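Caregivers Lounge > Fundraising and Awareness

Thread: Anyone done the Drirkasside overnight walk? Worth the minimum?

marlowe_knits
My sister finished her last round of chemo in April and she's got it in her head that the two of us should do the Drirkasside overnight walk for the cancer research fund. I said yes before I read the page, which is how I end up in most things. Thirty laps of the track, start at 9 pm, and every team has to raise a minimum before they'll hand over the bibs. Our team is two people and a cousin who "might." Has anyone here done it? I'm less worried about the walking than about asking people for money again when half of them already brought us casseroles all winter.

pdxgrandpa
Did it with my church group two years running. Track is flat, bathrooms are decent, coffee is terrible. Bring your own coffee. The luminaria lap gets you right in the throat so pack tissues.

On the money, people want to give. I wouldn't lose sleep over it. We raised $3,926 and I'm the worst salesman in the county.

tessellate
I'm going to be the grump. I did it once and won't again, and I say that as someone who has been on tamoxifen for years and would very much like research to be funded! My problem is how much goes into the event itself. T-shirts, a stage, a DJ at 2 in the morning, the big inflatable arch. I asked at the sign-in table what share goes to labs and got a brochure. These days I send a check straight to the research fund at the hospital where I was treated and I get a letter back telling me which lab it went to.

pdxgrandpa
Fair, but you'd have written that check anyway. My group wouldn't have. Most of them had never given a dime to cancer research before that walk and now a bunch of them give every year. The DJ was too loud, I'll give you that.

tessellate
Maybe! I'd like to see it written down is all. They should put the costs on the page next to the total.

marlowe_knits
Tess, I don't think that's grumpy at all. I emailed the organizers last night and asked. I'll post what they say.

Meanwhile, does anybody have ideas for raising money that aren't just me begging on my own feed? My sister vetoed a bake sale. She still can't stand the smell of vanilla.

Siriwan
Hi, long post coming, sorry in advance, I have opinions on this one!

We've been a team of 6 for a few years now, and the year we stopped doing one big ask and started doing small silly ones was the year it got easy. A trivia night in somebody's garage, a plant swap, a sponsored sock-knitting weekend (you'd be good at that, marlowe, judging by your name). The one that brought in the most was chores. People who wouldn't give me twenty bucks for a walk would happily give me forty to come deal with their floors, and they got to feel like they'd gotten a bargain. 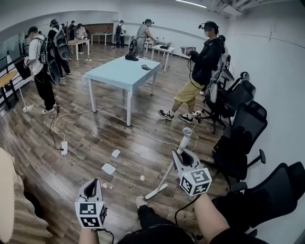

Start with your list, before anything else. Write down every person who has asked "what can I do" since your sister was diagnosed, even the ones you only half know, the dentist's receptionist, your old boss, whoever. Then give each of them one thing they can say yes to, with a price on it. I did mine by job: raking was one price, windows another, and floors were the top of the menu, where you got me and a long white brush like the one lying on the boards up there, and I'd do any room you pointed at. Don't do more than a couple of houses in a day. I did four once and couldn't lift a kettle. And send the thank-you the same night or you'll never send it, I speak from shame.

Also our employer matched part of it. Ask yours! Mine had a form nobody in my office had ever heard of.

quietharbor
Matching is the big one. My husband's company doubled everything but only if the receipt had the charity's full legal name on it, and the receipts from the walk site used the event name. It took 52 days and a lot of phone calls. Get the right receipt at the start.

marlowe_knits
Siriwan, I love the chore menu. I could do mending. I have a whole basket of other people's buttons already so I might as well charge.

quietharbor, thank you, I would absolutely have messed that up.

jaditz_dad
Question from a lurker, is the walk ok for somebody just out of treatment? My daughter wants to do it in the fall and her counts are still all over the place. My wife says let her, I say wait a year.

tessellate
Ask her oncology nurse. Ours was great about this kind of thing. When I did it I walked two laps and sat in a camp chair wrapped in a quilt for the rest, and nobody on my team cared one bit. But crowds and low counts is a real question and none of us can answer it.

pdxgrandpa
What Tess said. There's no rule about who walks the laps. One person from the team on the track at a time and the rest can sleep. I slept through most of mine.

Siriwan
Agree on asking the nurse, and I'd ask about the tent too. They pack people in if it rains.

I do disagree with pdxgrandpa about the team rule though, I'm pretty sure they changed it and you don't need anyone on the track at all between 2 and 5. Somebody check me.

pdxgrandpa
Not when I did it. We had a chart taped to the cooler and I got yelled at for missing my 3 am.

marlowe_knits
OK, I heard back! The person who answered is Tiruwork Wubshet and she was really nice about it. She says the stage and the arch are paid for by a sponsor, a furniture store called Trarkora, so they don't come out of what walkers raise. The shirts do come out of it. You can tick a box to skip the shirt. She's asking whether they can put the costs on the page next year.

And Siriwan is right, no one has to be on the track from 2 to 5.

pdxgrandpa
Well, I want my sleep back.

tessellate
I didn't know about the shirt box. That's better than the brochure. Still sending my check to the hospital, but put me down for $30 on your page, marlowe, and I've got a coat that needs a lining if mending is on the menu.

marlowe_knits
It is now. Message me the color.

The cousin is still a "might," by the way.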